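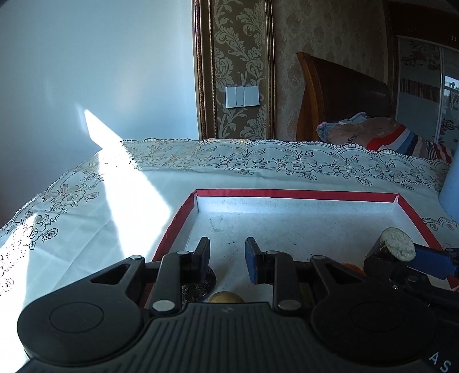

Why does the reel 5 dialogue drift off the lips after the second reel change?
Wrong speed on the sound transfer. The picture was scanned at 24 and the optical track was captured on the old machine, which runs a hair slow once it warms up. Recaptured after lunch, holds sync to the end.

November, notebook 2, Varnemo print cont'd

Morning. Opened the can for reel 5. Vinegar smell but mild. Shrinkage fine on the gauge, went straight to inspection. Splices mostly cement, a few taped ones near the tail that somebody did in a hurry decades ago. Redid the worst. Left the one in the crypt scene alone, it's on a frame line and holding, and I don't want to lose a frame of the count getting up.

Perforation damage on the soundtrack side from 40 feet in. Patched. Took most of the morning and my neck knows it.

Compared against the Skullel tape for missing footage. The tape is the TV cut so no surprise it's shorter, but it has a shot ours dosn't: the daughter at the window before the howl. 22 frames. Grainy and the blacks are mud. Could drop it in with a grade but it would stick out badly. Leaning toward leaving it out of the main version and putting it in the extras. Colour of the night scenes is a seperate argument. The print has gone pink so we're guessing at the blue. Went with the blue in the Aoki lobby cards as a starting point, knowing lobby cards lie.

Watched the whole reel through afterward with the sound up. The transformation is still the cheapest bit of the picture, dissolve, dissolve, more hair, but the actor keeps his hands moving under it and it works on me every time. The monster suit in the barn fight is another matter. Zipper visible now at the higher scan. NOT painting it out, please don't anyone paint it out. It was there in the theatre.

Dirt pass: ran the auto tool on low. It ate the sparks off the torch, thought they were dust. Turned off for that shot, did it by hand. Check the rain in reel 2 for the same problem, bet it's in there too.

4 pm. Hidell rang re the poster scan, they want it flat with no fold repair. Fine by me.

To do
- recapture track for reel 2 on the other machine, let it warm up first
- ask Hidell if their cutting continuity lists the window shot
- new cans for the tail reels
- label the drive!! it's the one with the green tape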